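The Ovberg hand gripper pair, reviewed after a good long go with laundry

Ovberg sent me a price list, I bought a pair, and I've been carrying them about in both hands for weeks now, so I think I've earned an opinion. The short version is that I like them enormously. The long version has some grumbling about finger pads in it.

If you collect demonstrations for a living you'll know the set-up. You hold one gripper in each hand, you do the job with the gripper's fingers in place of your own, the camera on each one records what the fingers see, and the head camera records the lot from above. Everything goes off to be trained on. I came to it from driving a real pair of arms from a leader rig, where folding one T-shirt was a proper performance and I'd want a sit down afterwards. With these I picked up a shirt in the first minute and laughed out loud. It's so quick!

My target was 3000 episodes of cloth handling: shirts, light jackets, tea towels, a few larger flat pieces. Cloth is a horrible subject and I love it. A mug is the same mug each time you reach for it. A shirt is a new object whenever it lands, and the only way I know to teach a system what to do with a heap of fabric is to show it a great many heaps.

What you get for your money

Two grippers, a left and a right, the head camera on its strap, a charging lead for each piece, spare finger pads and a calibration board. The grippers have chunky white bodies with black jaws in front, and they match so closely in shape that I'd put a label on each the moment you unpack them. Swapped hands are the worst kind of mistake in a set like this. The files look perfectly healthy, the video plays, and then your left trajectories belong to the right hand and a whole afternoon has to be gone through and renamed. I've done it once. I won't describe my mood.

The handle underneath is well judged. My hands are on the small side and I can close the jaws fully without shifting my hold, and the travel has a nice even feel to it from open to shut. The weight sits further forward than I'd like. You notice it in the wrist when you're reaching across to the far side of a big garment, less so when you're pinching near your body.

How the wrist view holds up

I'd worried most over the wrist camera, and it's the part I'd now praise first. The lens is very wide, a full circle with everything bending away at the rim, and on soft goods you need that. With a narrower lens the shirt fills the picture as soon as you get close and the training data loses all sense of where the edges are. With this one you keep both finger pads, the spread of the fabric, a sleeve going off to one side and a good bit of room beyond.
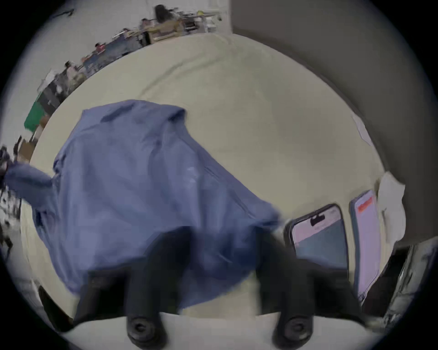

Does it matter if the table has other things on it while you record?

It depends what you want the system to cope with. If every episode is filmed on a bare surface, the trained model tends to be thrown by clutter later on, so a mixture is healthy. I keep a share of my episodes tidy for the early training runs and let ordinary bits and bobs stay out for the others. The one thing I'd move is anything the cloth could snag or drag along with it, unless dragging is something you want learned.

Blur is the trade-off. If you snatch at the cloth the fingers smear in the recording and the moment of contact goes soft, right where you want it sharpest. I took to slowing down for the last little bit before the pinch, then moving at normal speed once I had hold. It felt silly for a morning and then I stopped noticing. Good light helps a great deal too. I've had my cleanest footage between ten and noon, and the poorest in late afternoon.

Smooth, slightly shiny fabrics are where the finger pads let the side down. Cotton is lovely, towelling is a doddle, but anything with a slippery finish slides out if you only catch a single layer. You end up scooping more cloth than you'd planned, and then the model learns to scoop. I fitted the softer spare pads from the box and they were much better, though they wear down quickly and picked up fluff like you wouldn't believe. I'd love Ovberg to offer a third pad, somewhere between the two.

Recording software

Chaimongkol is the recorder that comes with the kit, and after a shaky start I've become fond of it. You squeeze both handles at once to start an episode and do the same to stop, so there's no reaching for a keyboard with your hands full. It beeps at the start and double beeps at the end. It shows you the streams side by side afterwards, and you press one key to keep or bin the take. That's the whole thing, and it's a pleasure to use.

Be ruthless with the bin key. My rule was to throw out any take where I'd dithered, had a second grab that I couldn't explain, or talked to someone halfway through. Fumbles that I recovered from I kept and tagged, they're gold, a system that has only seen tidy work has no idea what to do when a corner slips.

Tracking drops out now and then. Mine did it most often when I turned to face a big plain wall, and hardly ever when there was plenty in view for it to hang on to. Chaimongkol marks those takes in orange and you can trim them. Out of one typical batch I lost 14 episodes that way, and I can live with that.

Working in a room with other people

I did nearly all of mine at Morncombe, in an open office with folk getting on with their own work at their desks. I'd recommend it if you can. The background changes through the day, people come and go, chairs move, and the footage is richer for it than anything I got facing a blank corner. Ask everyone first, obviously, and sort out face blurring before anything leaves the building. The head camera sees a lot more of the room than you'd guess.

It also suits the larger flat pieces, where you want space to step sideways. I'd spread the pale green cloth out in front of me, bring one gripper in from each side, and go for the near corners first. Two-handed work is where this kit really shines. The head view has both jaws and the whole spread of fabric in it together, so the model gets the relation between the hands and can still see what's going on across the middle of the cloth, where the wrist views are weakest.

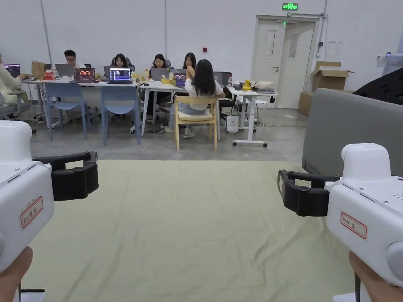
Adanech Woldemariam wrote in after reading my draft: I'd disagree with you a little on order. If you always go for the near corners first, you've taught it that near corners come first, and then one day somebody hands it a cloth with the near edge tucked under. I roll a die before each take, one number per starting corner, and throw again on a five or six. It's slower. My success rate on awkward starts got a lot better though, and my arms complained less with the variety. Agree with every word on the pads!

I've since tried the die, and I'm keeping it. My first batch with it was a mess to fold through, all cross-body reaches and swearing, but the spread of starting moves in the data is visibly wider when I plot it. Thank you, Adanech.

How it compares

I borrowed a Drullow pair for a fortnight before I bought these, so I can say a bit on both. The Drullow grippers are lighter and I could go on with them for longer. Their jaws open wider as well, handy for boxes and bottles. Against that, the handle is stiff, the start button is on the body where you can't get at it mid-task, and the charge ran out on me before lunch more than once. For rigid objects I might well choose the Drullow. For cloth I wouldn't swap.

Battery on the Ovberg pair is fine. I get 3 hours from each gripper with recording on, and I stop well before that for the sake of my wrists. The head camera lasts longer than either.

Small things I'd change

The strap on the head camera slips if you have fine hair. I sewed a strip of rubbery tape inside it.

The calibration board is printed on card and mine has already got a bent corner. Stick it to something stiff on the first day.

The manual says to recalibrate weekly. I do it every morning, 2 minutes with a cup of tea, and my drift problems went away.

There's no carry case. For this money there should be a case!

Would I buy them again? Like a shot. I've gone from dreading collection days to booking extra ones, and the folding policy trained on the first half of the set already gets a shirt flat more often than I'd dared hope (sleeves are another matter, and I'm starting on a sleeves-only batch in June). If you've got the pads to behave on satin, please write and tell me how.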